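4.2 Contact-phase segmentation from head-mounted video

The planner described in Section 3 takes as input a sequence of contact phases, each one a short interval in which the set of touching hand and object pairs does not change. Getting these phases by hand labelling is slow, so Plirko estimates them from the video alone. This section covers the segmentation module, the labels it was trained on, and the two kinds of error that matter most to the planner downstream.

Each clip is resampled to a fixed rate and passed through a hand tracker, which returns 21 keypoints per hand and a confidence score. A second branch proposes masks for objects near either hand. The two are joined in a small recurrent model that outputs, for every time step and for each hand separately, one of four states: free, approaching, touching or holding. We keep the hands separate throughout. An earlier version of the module used a single state for both, following the Atanasov formulation, and it forced the model to choose when one hand had arrived at the object and the other had not.
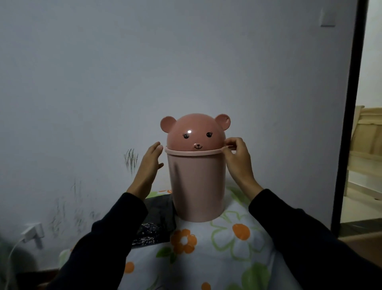
Figure 4. A two-handed reach to a lidded household container from the Lemamden set. The right hand is at the rim; the left is open beside the can.

Staggered arrival of this kind is common with light objects that stand on soft surfaces. A person will often steady the rim with one hand before the other commits, and the delay between the two contacts carries information the planner can use. If both contacts are merged into one event, the planner schedules the arms to close together, and any error in the estimated object pose is turned into a sideways push. With separate states, the first arm closes under low stiffness and the second is planned against the updated pose.

Labels were produced in the Humora annotation tool. Annotators marked the first and last time step of each state for each hand, working at half speed, and were told to leave a gap where they could not decide. The training split holds 1,543 clips and the test split holds 500, with no home appearing in both. Agreement between annotators was high for holding and clearly lower for the boundary between approaching and touching. Mirjana Kovačević reviewed the disputed boundaries and set the final label, except where the fingertips were hidden by the object, in which case the boundary was masked out of the loss.

Two kinds of error remain. The first is early contact. The model reports touching while the fingers are still short of the surface, mostly when the hand is moving along the line of sight and the keypoints overlap the object mask in the picture plane. Adding a coarse depth estimate reduced this error but did not remove it, and the depth estimate is itself weak on smooth, single-coloured surfaces with bright reflections. The second is mask leakage, where the object proposal spreads into a neighbouring item or into a strongly patterned background. Printed bedding and crumpled bags are the usual causes. Leakage does little harm to the contact states but shifts the object centre, and the grasp sampler inherits that shift.

We handle early contact in the planner instead of the perception module. Any touching state that lasts fewer than 2 time steps is dropped, and the approach is extended until the next stable state. For leakage, the mask is compared with its own history over a sliding window, and sudden growth is rejected unless the tracked hand has moved across the region that was added. Both rules are simple and their thresholds were set once, on a held-out part of the training split. We did not tune them per object class.

Run time is dominated by the mask branch. The recurrent model adds little, and the full module processes a clip of 600 time steps on a single workstation card without batching. The results in Section 5 use the module as described here, frozen on March 17, 2026 – later changes to the annotation tool did not affect the labels.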